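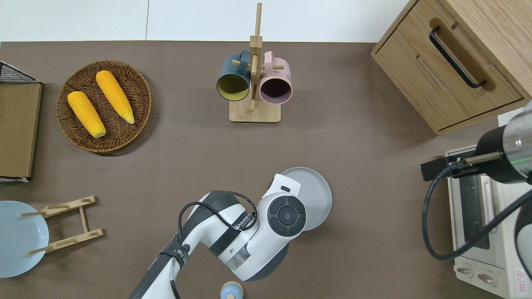
Le bras, la vaisselle et moi

Dernière mise à jour : octobre

Bon, cher journal, trois semaines que je n'ai rien écrit, et c'est la faute du boulot ! Chez Drenora, on est passés à la cuisine automatisée, enfin, un petit bout de cuisine. Ce matin le bras tenait une assiette gris clair dans sa pince, bien inclinée, à deux pas de l'égouttoir en bois, et moi je restais plantée là comme devant le four quand on attend un gâteau.

Avant, c'était nous, la vaisselle. On râlait, mais on papotait (les meilleurs ragots d'Umholm sont nés au-dessus de l'évier, je le jure). Maintenant je remplis une feuille à chaque assiette : prise, posée, reprise. L'objectif de la semaine, c'est 100 essais. Hier j'en ai noté 95 et j'étais vexée comme une gamine, alors que ce n'est même pas moi qui range !

Le drôle, c'est que je me suis mise à regarder les objets autrement. Les mugs pendus au porte-tasses, le bleu canard à l'intérieur moutarde et le rose, je les attrapais sans y penser. Là, je me demande par où on prend une anse, et dans quel sens elle tourne. Même les épis de maïs dans leur panier en osier, j'ai passé toute la pause à me demander comment les saisir.

Côté collègues, c'est mitigé. À la plonge, on a peur pour les heures, et la réunion avec Engelhardt n'a rassuré personne : 22 diapos, pas une sur les plannings. Moi j'ai demandé la formation, celle pour programmer les gestes. Ça me fait un peu peur, et j'ai le dos qui dit merci. Réponse avant la fin du mois, normalement. Demain je commence à 7 h, je file au lit.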